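Wrist camera policy fine with one pot, falls apart with two stacked. Perception problem or control problem?

Posted in Manipulation software > Perception and planning
Tags: wrist camera, grasping, segmentation, imitation learning, kitchen

Laurențiu Vasiliu

Hi all! First post after months of reading, and I'm having more fun with this project than with anything I've built in years, so please forgive the length.

I'm teaching an arm to handle cookware in a real kitchen. The stack is pretty ordinary: a learned policy that takes wrist images plus joint state and puts out short chunks of end-effector motion, with a plain impedance controller underneath. I collected 228 demonstrations over October, trained on them, and the first time it went for a saucepan by itself I yelled loud enough to scare the dog. With a single pot in view it does really nicely. Five trials in a row, no help from me.

Then I put one pot up against another and everything went sideways. It either goes for the wrong pot, or it gets to the right one and stops with the fingers hovering, making tiny corrections forever. I've logged nine of these stalls so far and they all look alike in the plots: commanded motion shrinks to nearly nothing, the gripper command wobbles between open and half closed, and the force estimate never settles.
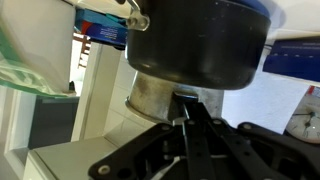
Wrist view with both pots in range, fingertips on the silver one

The black pot takes up most of what the policy gets to see, and the silver one it needs is partly behind it. My segmentation node (I'm using the masks from Furtună, default settings) merges the two into a single blob in maybe half of my clips. When it does split them, the scuffed aluminum breaks up into patches, and the policy sees a mask that changes shape from one image to the next.

Things I've tried:

Cropping the input tighter around the fingertips. Helped the stalls a little, made the approach worse.

Feeding the raw image with no masks at all. Smoother motion, but it picks the black pot almost every time, even when I condition on the silver one.

Raising the chunk length from six steps to nine. It commits more, which is lovely to watch when it commits to the right thing.

Is this a perception problem I should fix with better masks, or is the policy missing something that no mask is going to give it? I'd also love to hear how other people tell the system "that pot, the one behind". Right now it's a one-hot vector and it feels a bit silly.

Running inference at the arm on a Voltico box, if that matters.

potlid_and_pliers

Welcome, and what a great problem to have! I went through almost the same thing with mixing bowls.

I think you have two bugs stacked on top of each other, so I'd take them apart before you change any more training settings.

First the wrong-pot one. Your raw-image run tells you a lot. If it goes for the black pot while conditioned on silver, the conditioning isn't being used, and I'd bet that in your demos the pot closest to the camera was nearly always the target. The network learned "go to the big thing" and had no reason to look at your one-hot. Check this offline, it takes a few minutes: take a held-out episode, flip the target vector, and compare the predicted chunks. If they barely move, there's your answer. The fix is dull but it works – record pairs where the layout stays put and only the target changes. You don't need hundreds.

For the one-hot itself, try giving it a point instead. I click a pixel on the target at the start, track it, and pass a small heatmap as an extra channel. Pointing at "the one behind" is then no harder than pointing at the one in front, and I can use the same policy on objects I never gave a class to. When the tracker loses the point, I hold the last heatmap for a moment and then back off along the approach path to find it again.

Now the stall. Look at where the fingers are when it happens. In your picture the tips are against the side of the silver pot, and from that close a wrist camera can't tell you much about whether you're touching lightly or pushing. The images before and after contact are practically the same, so the policy averages "keep approaching" and "start closing" and you get your half-closed wobble. Better masks won't separate those two. Force will. You already have an estimate from the impedance controller, so put it into the observation, with a short history and not just the current value. When I did that, the hovering was gone in the next training run and I danced around the garage.

And please stop using the mask as a hard input. Bare scuffed metal is miserable to segment: each smudge and bright patch looks like a boundary. If you want to keep it, blur it and drop it out at random during training so the policy learns to survive without it.

One more thing to look at is which part of the pot your demos grasp. A rim or a handle gives the fingers something definite to aim at. The side wall of a pot looks the same over a long stretch, so there are many nearly equal choices, and that also feeds the dithering.

Prukgate_user

Had this. Second camera fixed it. Put one up high looking down and you see both pots the whole time.

estent fan

Agree with the first reply on force. I'd disagree a little about leaving the controller alone, though. While you retrain, you can get a working demo with a tiny state machine on top: if the commanded motion stays under a threshold for a second and the force estimate is above noise, close the gripper slowly and watch the force. If it rises evenly, carry on. If not, open, back up a few centimeters, and call the policy again. I have it as a behavior tree in Estent and the whole thing fits on one screen.

It's a patch and it will hide problems from you, so log each time it fires. Those logs turn out to be wonderful training data! Mine went straight back into the set as recovery episodes.

Also check your timestamps. If the force and the images are out of step by even a couple of frames, adding force to the observation will do nothing and you'll blame the idea. Tap the gripper with a spoon while recording and see whether the bump in the force plot lines up with the picture.

Laurențiu Vasiliu

These are fantastic, thank you! I did the flip test over lunch and the predicted chunks are practically on top of each other, so the target vector is doing nothing whatsoever. I'm oddly happy about it.

Plan is paired demos first, then the heatmap channel, then force with history. The spoon test showed the images lagging the force by five samples, so that gets fixed before any of it. I don't have a good mounting spot for an overhead camera, so I'll stay with the wrist view for now.

potlid_and_pliers, how many steps of force history did you end up with?

potlid_and_pliers

Nine, at the policy rate. I tried six and it was nearly as good.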